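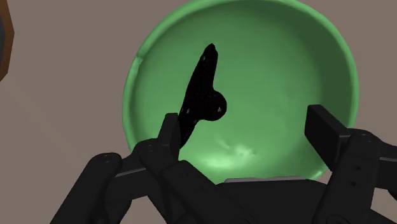 minja96
ok so I finally tried no-knead bread after my sister in law wouldn't quit raving about it, and mine came out like a hockey puck. Dense, gummy, kinda sour. I let it sit 14 hours on the counter like the recipe said! What did I do wrong??

jurnilley
How warm is your kitchen? In June mine goes flat if I leave it that long. I'd cut it way back and see.

minja96
Pretty warm, we don't run the AC at night.

Jomari
I don't think it's the time. Gummy usually means you sliced it too soon (guilty) or your oven runs cool. Mine was off by nearly 50 degrees and I blamed my yeast for a year.

jurnilley
Sour AND dense though? Sounds overproofed to me. A cool oven won't make it sour.

Jomari
Fair, but I let mine go all night in summer and it's fine. Sour is kinda the point, no?

joveck_bakes
Could be both lol. Use colder water and less yeast, and get an oven thermometer. Also are you weighing the flour or scooping it?

minja96
Scooping... is that bad

joveck_bakes
Get a scale!!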